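Bindinden ceasefire: your questions, with the answers we have

Updated Monday. Questions come from readers' emails and have been shortened.

Is the war over?

No. What was signed is a ceasefire between the Matos government and the Pokov Front, covering the Bindinden valley and the two roads out of it. It is the fourth such document in this conflict. The other three were also described at the signing as historic, and the longest of them held for 102 days. We'd suggest reading the word "peace" in anybody's press release with some care.

What does the text say?

Both sides stop firing, pull heavy weapons back from the river and let aid trucks through. There's an exchange of detainees in stages. The full text runs to nine pages, of which four are definitions. The definition of "heavy weapons" leaves out mortars below a certain calibre, and those are the weapons that have done most of the damage in the market towns. We asked both delegations why. Neither has answered.

Who is checking that it holds?

A monitoring mission of 100 observers, unarmed, based at Skullotico. They can travel only in daylight and need a day's notice to cross the front line. You can judge for yourself how much shelling an observer will catch under that arrangement.

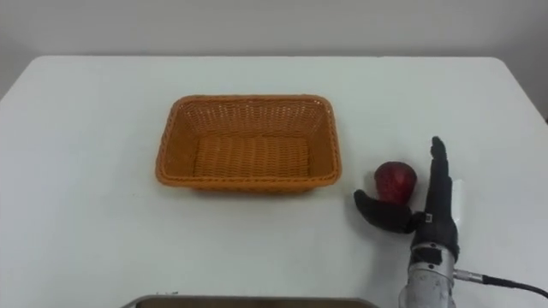
The mission says it'll also use satellite pictures and a phone line for residents. The phone line depends on the valley's mobile towers, and most of those have been off since December.

How many people have been displaced?

The figure you'll see everywhere is 3,478 families. It comes from the Matos interior ministry, which counts only families who registered at a government site. People staying with relatives aren't in it, and neither is anyone who fled east into Front territory. The Front has its own number, a good deal higher, and hasn't said how it got there. We use the ministry figure because the method behind it is at least written down, but we don't treat it as a total.

Can people go home?

On paper, yes, from the second week. In practice the lower villages haven't been cleared of mines, and the clearance contract hasn't been awarded. The governor's office told us that returns are "proceeding in an orderly manner." When we asked how many households had returned, the office sent the same sentence again.

Why did the Front agree now, when it was winning?

There are plenty of theories. Henrique Rocha, who has covered the valley for this site through all four ceasefires, thinks the Front was short of fuel and wanted the road open before the rains. Others point to pressure from its backers across the border. The Front's own explanation is concern for civilians. It had 619 civilians in detention on the day it said so, by its own list.

What happens to the detainees?

They're meant to be released in three groups. The first group was due out last week and wasn't. Each side says the other's list has names missing. We've seen both lists, and both have names missing.

Is the river crossing at Skullotico open?

Some mornings. Drivers tell us it opens at 7 a.m. and shuts whenever the officer on duty decides. There's a fee, officially abolished under article six and still being collected on both banks. Keep your receipt if you can get one.

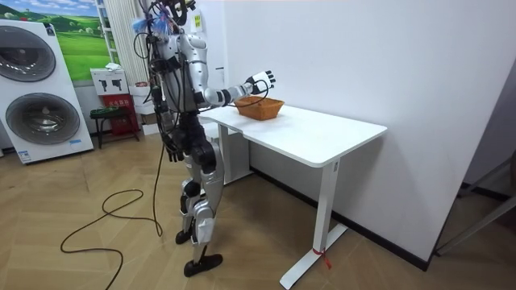 Aid trucks are supposed to be waved through, and several have been. Others were turned back over paperwork that the agreement says isn't required. Check with your agency's local office before you send anything by that route, and don't rely on the crossing's public bulletin, which listed it as open through two days of closure.

Will there be elections?

The agreement calls for "a consultative process leading to inclusive representation." It gives no timetable and doesn't use the word "vote."

Where do your figures come from?

From documents we've read, or from people we've spoken to more than once. Where a number has only one source, we name the source. If we've got something wrong, write to the corrections address and we'll change it here and mark the change.

Can I republish this page?

Yes, with a link back and the update day left in. Please don't trim the answers about the figures.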